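Section 4
Working beside the bin-picking cell

4.1 Who this section is for

This section is for staff who used to pick by hand from the sorting bench and who now share that bench with the Rellutau picking cell. It covers the start of a shift, loading the bin, clearing a stopped pick and handing over. Software set-up is covered in Section 3 and should be complete before anyone works from these pages. Repairs to the arm, the gripper or the wiring are outside this section and are done by Wesitz service staff only.

4.2 What changes in the job

Before the cell was fitted, one person at each bench took mixed small items from the bin and placed them in the order tray. The arm now does the picking. The bench operator loads, watches, deals with items the arm refuses and signs off the tray. Fewer hand movements are needed, but the work calls for more attention over longer spells, and sites should expect to change the rota accordingly.

Three points have caused questions during change-over:

Pick rate. The cell sets its own pace. Operators are not measured against it, and the pick count on the Ikeda panel must not be used for individual records.

Refused items. An item the arm gives up on is passed to the operator. A high number of refused items is a fault in the item list or the loading, and is reported as such on form 547.

Stopping the cell. Any operator may stop the cell at any time without asking. Restarting needs the key holder for that bench.

4.3 Start of shift

1. Check that the key switch is at HOLD and that the amber lamp on the Ikeda panel is lit.
2. Look over the arm from outside the marked area. Cables must lie in their ties and must not hang below the gripper bracket.
3. Check that the bin is clamped to the bench. Push the clamped corner with the flat of the hand. If the bin moves, tighten the clamp and push again.
4. Remove tools, scraps and personal items from the bench top.
5. Enter your operator code. The panel shows the last item list used. Confirm it or choose another.
6. Turn the key to READY. The arm moves to its park position.
7. Run the empty-gripper test from the TEST menu. If the panel shows code 59, the gripper has not closed fully. Return the key to HOLD and call the key holder.

CAUTION: Moving the bin after step 6 makes the stored position wrong. The arm may then strike the bin wall. If the bin has been knocked, go back to step 3 and repeat the position check in Section 3.

4.4 Loading the bin

Operators who have picked by hand tend to tip items in and level them off. This suits a person, who can push things aside to see what is underneath. The arm picks best when items lie apart on the bin floor.

1. Turn the key to HOLD and wait for the amber lamp.
2. Place items by hand in a single layer. Leave a gap between them wherever the item list allows.
3. Keep soft items folded. Loose corners can be taken up with the item next to them.
4. Lay long items, such as cutlery, flat. Do not stand them up in the corners.
5. Take your hands and sleeves clear of the bin and turn the key to READY.
6. Press START.
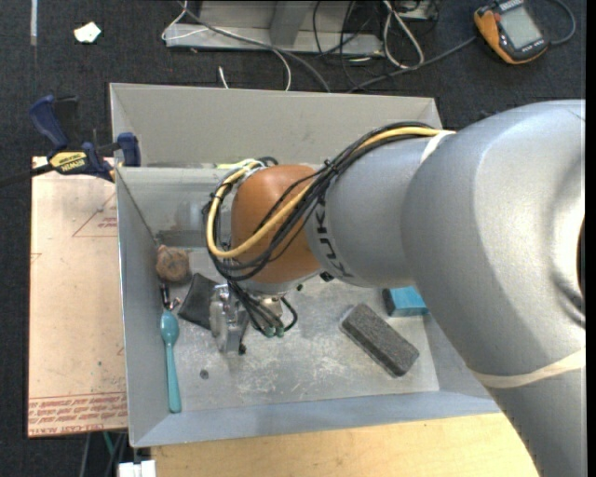 Figure 4-2. Arm over the near compartment, mixed load. Bin held by bar clamp at left.

A mixed load of hard and soft items is allowed on item list 1532 and on any list marked M. On other lists, load one kind at a time. Clear or see-through items may be missed on the first pass. The cell tries again up to 2 times and then moves on. Leave missed items where they are until the end of the run.

NOTE: Scratches on the bin floor do not affect picking. Dents do, and a dented bin should be replaced.

4.5 Clearing a stopped pick

The arm stops and the red lamp lights when an item slips, jams against a wall or cannot be found.

1. Turn the key to HOLD. Do not rely on the red lamp alone.
2. Read the message on the panel and write down the code.
3. If the gripper is holding an item, support the item with one hand and press RELEASE with the other.
4. Move the item to the refused tray. Do not put it back in the bin during the same run.
5. Ask the key holder to clear the stop and restart the run.

WARNING: Never reach under the arm with the key at READY, even if the arm is still. It may be waiting for a camera reading and can move without a sound.

4.6 Breaks and time away from the bench

The cell may run unattended for the length of a tray, provided the guard gate is shut. It will not begin a second tray without a sign-off. Operators take their usual breaks — the cell waits. Sites using the Nuten rota software should enter bench watching as a separate task from hand picking, with its own limit on unbroken time. Wesitz recommends a change of task at least once before the main break.

Staff who wish to keep up their hand picking can do so at a bench set to MANUAL. In this mode the arm stays parked and the panel records the tray only.

4.7 Handover

1. Let the current tray finish, or press END TRAY.
2. Turn the key to HOLD.
3. Empty the refused tray and enter its contents on form 547.
4. Tell the next operator of any stops, with their codes, and any item that was refused more than once.
5. Sign out at the panel. The next operator starts again from 4.3, step 1.

For cleaning of the bin and bench top, see Section 5.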